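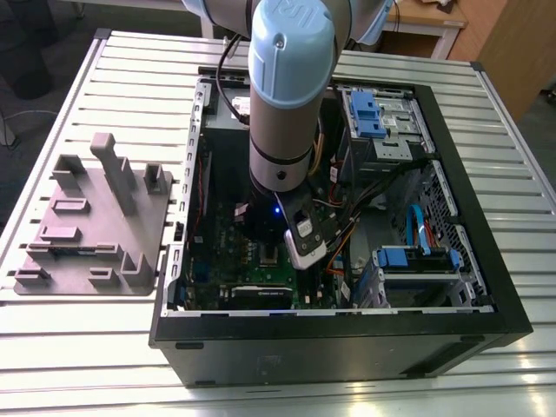 Kestis Working Group on Disassembly Cells
Minutes of the December meeting

Place: meeting room at the Luvstead workshop, with connection by phone for the Tomar office
Start: 10:00
Present: the chair, the secretary, two members from Luvstead, two members from Tomar, the safety adviser, one guest from Girnix
Excused: the member for training

1. Opening and agenda

The chair opened the meeting and welcomed the guest from Girnix. The guest may speak on all items but has no vote. The agenda was accepted with one change: the item on records was moved after the item on fixtures. It was asked that members speak one after the other, as the phone line from Tomar had an echo.

2. Minutes of the last meeting

The minutes were approved with two corrections. In section 5, "must" is to be read as "should" in the sentence about floor marking. In section 6, the word "operator" was missing. The secretary will send out the corrected text.

3. Status of the draft rules

The draft "Good Practice for Robot Work on Used Desktop Computers" is now in its third version. The secretary reported that 111 comments were received on the second version. Most of them concern wording. 19 comments were left open for this meeting, and the group took them by subject.

The member from Tomar asked again for the scope to include laptops. The chair reminded the group that this was discussed already in spring. Laptops bring the question of the glued battery, and the group has no experience with this yet. The scope stays with desktop towers. The member from Tomar accepted this but wishes it to be noted that his office gets more laptops every month.

4. Before the arm moves

The draft says that the computer is to be disconnected from the mains and that the power cord is to be taken away from the table. Luvstead proposed to add a waiting time after disconnecting. There was a long discussion about how long this must be. The safety adviser explained that the power supply unit is not to be opened in the cell in any case, so the waiting time concerns mainly the boards. The group agreed on 10 minutes, to be written on the job card by the person who pulled the cord.

The side panel is to be removed by hand and stored away from the table. The tower is then laid on its side with the opening up. The guest from Girnix asked if the arm could remove the panel too. The group thinks this can come in a later version.

Also agreed: the person who prepares the computer looks for loose cables over the motherboard and puts them to the side before starting. Cables between the board and the drive bays are the ones which make the most trouble. The wording "cables should be tidy" was found too weak, and it is replaced by "no cable may cross the path of the gripper".

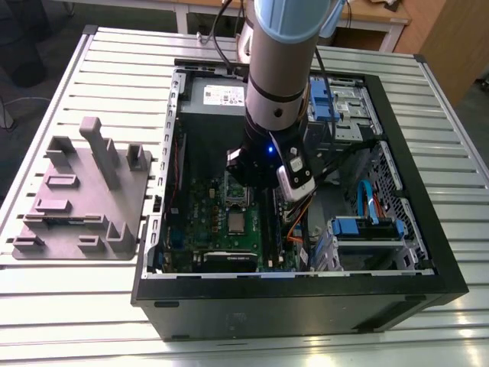

5. Approach to the motherboard

Four of the open comments were about speed. The second version gave one speed limit for all movements. Luvstead finds this too slow for movements over the free table and too fast close to the board. The new text has two zones. The outer zone is everything above the rim of the case. The inner zone starts at the rim and goes down to the board. In the inner zone, only the reduced speed is allowed, and the arm must stop one time above the target before the last movement down.

Tomar wanted to know how the height of the rim is set when towers are of different sizes. It was decided that the height is measured for each model and saved with the program. If the model is not in the list, the highest value in the list is used.

On the processor socket: the gripper must come from straight above and not from the side. The fingers are not allowed to touch the memory slots on the way. The safety adviser asked to add that nobody reaches into the case while the arm is in the inner zone, also when the arm is standing still. A standing arm can be waiting for a signal. Agreed by all.

A member from Luvstead asked about the indicator light on the wrist, and if it can be used as a sign that the arm is safe to approach. The answer of the safety adviser was no. A light on the tool gives the state of the tool only. Only the state shown on the control panel counts for entering the cell. This sentence goes in the text in bold letters.

6. Fixtures and holders

The fixture plate should be on the same side of the case for all jobs of one shift, so that the people get used to it. Printed holders are allowed. The edges of a printed holder are to be checked by hand at the start of the shift, and a holder with a crack is thrown away and not glued. Girnix offered to share its check list for printed parts. The chair thanked for this.

There was no agreement if the plate must be screwed to the table. Luvstead says yes, always. Tomar changes the plate often and would prefer clamps. The text will say "fixed so that it cannot be moved by hand", and the point will be looked at again after the trial.

7. Records

Luvstead presented its records from the trial cell. 291 jobs are recorded so far. The columns are not the same as in Tomar, and so the two lists cannot be put together. The group agreed on the following columns for both places:

Job number
Model of the computer
Time when the cord was pulled
Program version
Each stop, with the reason
Parts taken out, by hand or by arm
Name sign of the person responsible

The member from Tomar asked that a stop made by a person is not counted as a fault of this person. The group supports this fully. If people are afraid to press the stop button, the rules have no value. A sentence about this will be placed in the first chapter.

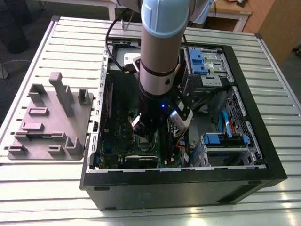
Question from Tomar: Who is allowed to start the arm again after a stop inside the case?

Answer from the chair: The person responsible for the job, after looking into the case from outside the cell and after writing the reason for the stop on the job card. If the gripper is holding a part, a second person must be present. Starting again from another room is not allowed.

The question and the answer will be added to the annex.

8. Training

This item was short, as the member for training was excused. The written report was read out. New people should do the hand preparation for two weeks before they work with the arm. Luvstead finds two weeks long for people who repaired computers before. Postponed to the next meeting.

9. Any other business

Girnix asked if the draft can be shown to its customers. The group prefers to wait until version four. The guest may take a paper copy for internal use.

The phone in the meeting room will be exchanged.

10. Tasks

Secretary: send corrected minutes; prepare version four with the changes of sections 4 to 7.
Luvstead: measure the rim height of the models in the list; send the record sheet in the new form.
Tomar: try the new columns and report what is missing; send the two drawings for the clamps.
Safety adviser: write the paragraph about indicator lights and the control panel.
Girnix: send the check list for printed parts.

The next meeting will be held at Tomar. The date will be sent by mail.

End of the meeting: 12:40
Minutes taken by the secretary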